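Hand-Held Grippers for Recording Manipulation Tasks: Build Report
Fermín Olivares - Brarna shared workshop, 7 Jan 2021
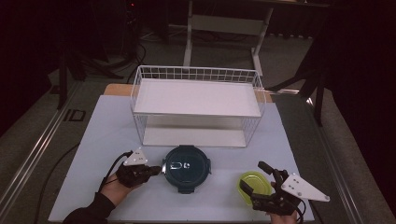 Reading time: 3 min

1. Aim

The project set out to build a matched pair of hand-held grippers that one person can use, one in each hand, to carry out simple table-top tasks. The finger motion had to be close enough to that of a small two-arm robot for the recordings to be useful later. The total budget for parts was 165 euros, not counting the camera and the computer, which belong to the workshop.

2. Mechanical design

Both grippers share one set of drawings. The body is printed in black PETG and holds a linkage that closes two finger jaws when the trigger is pulled. The first linkage had too much play at the outer pivot. Replacing the printed pins with steel ones and reaming the holes by hand removed most of it. The left unit is still slightly stiffer than the right, and the cause has not been found.

Each gripper carries a white triangular plate with dark dots on it. The dots give the tracking software fixed points from which to work out position and angle. An earlier plate was smaller and was often hidden by the user's own wrist when reaching across the table. The present plate stands clear of the body, at the cost of a tool that feels top-heavy after a long session.

3. Electronics

A position sensor on the trigger shaft gives the jaw opening. Signal and power share one black cable per gripper. A wireless version was drawn up at Mansilla during July but dropped, as the battery would have added weight at the worst place. The cables do get in the way. They have to be laid out before each run, and a strain relief clip had to be added after the right-hand connector worked loose.

4. Work area

The tasks are done on a pale board laid over a wooden table. The bare wood gave uneven reflections under the workshop lights, and the board reduced this. The test objects are household items: a white wire basket with flat white panels, a round teal container with a lid and small tabs, and a translucent yellow-green oval tub. The wire basket is the hardest of the three for the depth camera, as the thin grid often drops out of the depth image.

5. Tests

The sensor was sampled at 600 readings per second and averaged before storage. For the tracking test, each gripper was moved between marked points on the board and the result compared with a steel rule. The largest error was 9 mm, near the far corner. After the camera was recalibrated it fell to 5 mm, which is acceptable for placing a container but poor for anything that involves a latch.

Gripping the round container by its rim worked best with rubber pads on the jaws - bare plastic slipped on the lid.

6. Remaining work

The trigger spring needs to be softer. The plate mount should be redrawn in a lighter form, and the left linkage taken apart and measured. Drawings and the parts list are kept in the project folder under the name Gritow, revision 5.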